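Sorting out the Nornport parking app

Since July, every curb space in downtown Nornport has been payable through the Plarnel app, and the meters are coming out street by street. The city says this will save money. It may. I would like to see the sums before the last meter goes on the truck.

What we have been given so far is a one-page handout. It says 2,000 spaces are covered and that the old meters cost too much to repair. It leaves out what Plarnel keeps from each payment, how long the deal runs, and what happens to the price when it ends.

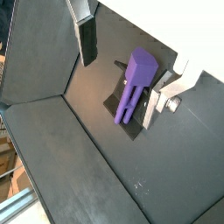
Then there is the service fee. An hour on Neagu Street used to cost whatever you put in the slot. Now there is a small charge on top, and it is the same whether you stay ten minutes or all afternoon. That is rough on anyone picking up a prescription.

The city points to its survey, in which 178 people said they were happy with the change. The survey was offered inside the app. People who gave up and parked at the mall were not asked.

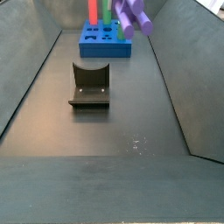
A blue pegboard near the far end of a gray enclosure.

Oltum tried something similar and kept one pay station on each block for drivers without a smartphone. Nornport plans to keep 6 for the whole downtown – two of them inside the library garage, which closes in the evening. The handout calls this "full coverage."

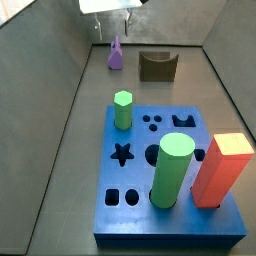 I don't miss feeding quarters into a broken meter, and paying from a restaurant table is handy. But handy for some drivers is a thin reason to sign a contract the rest of us haven't read. Over 400 residents have now asked for the full text. The clerk's office says the request is under review and gives no date.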